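March 2018

Sorted the Carkodow box this morning. It had been under the stairs since September with 17 items on the inventory sheet, most of them textile, and I wanted the weights entered before the box goes on to Etano. Scale zeroed twice. Total for the textiles came to 596 g, packaging excluded.

The sheet uses one line per item: color, finish, weight, fold. I left the fold column blank for anything that will not hold a crease.
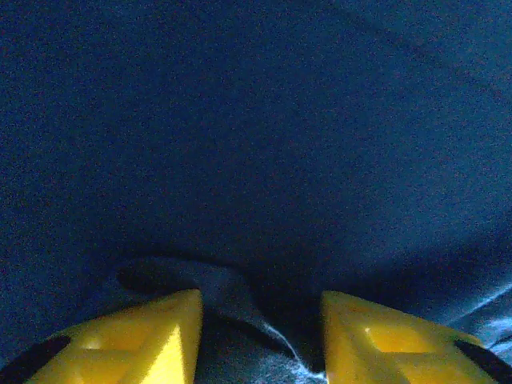
Color is the column I get wrong most often. I had written "black" for the large dark piece on the first pass and have now corrected it to navy. The surface has fine lighter and darker flecks all through it, and in the shadow of a fold the blue goes nearly black, so a reading taken from a bunched area is worthless. New rule for the sheet: record color from the smooth part only. Corrected 5 lines on that basis. The finish column gets "grainy" for this one, a word I had been avoiding as too vague, but the Grisance list uses it and the two lists have to match.

Item type is still open. The original line says "shirt/towel" with a question mark in my own handwriting. I kept the question mark. Fold method depends on the answer: thirds lengthwise for a towel, sleeves in first for a shirt.

Next, the order of packing. Large cloth first, flat on the bottom, then pouches, then packets and small white items in whatever gaps remain. The Espinoza labels go on last and face up. I tried the reverse order in September and the packets ended up creased.

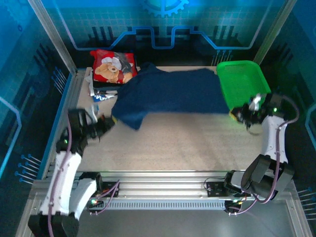
Navy cloth up, green basket at the back, teddy bear bag still to be entered.

The bag goes down as "red, printed, seasonal" on account of the bear's hat. No weight yet. The basket is not on the sheet and I see no reason to add it.

Remaining: 9 lines without a fold entry, one without a weight. Batteries in the scale are low. Replace before the next session, then print the sheet on the heavier paper.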